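Chapter 5
The Work Surface

Before you learn to cut, fold or measure anything, get to know your table! A broad, flat top is the most useful thing in any workroom, and choosing its place is half the fun.
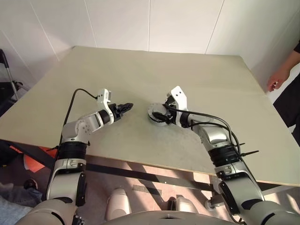
Adebayo Onuoha, who fitted out the Rindbridge workrooms, liked to push a table right up to the wall - small parts can't roll off the far side, and you still have the whole near edge to work from. He favored pale tops too, as dark screws and stray threads show up on them so well. In this chapter you will plan a surface of your own, then test your layout in the activity on page 227.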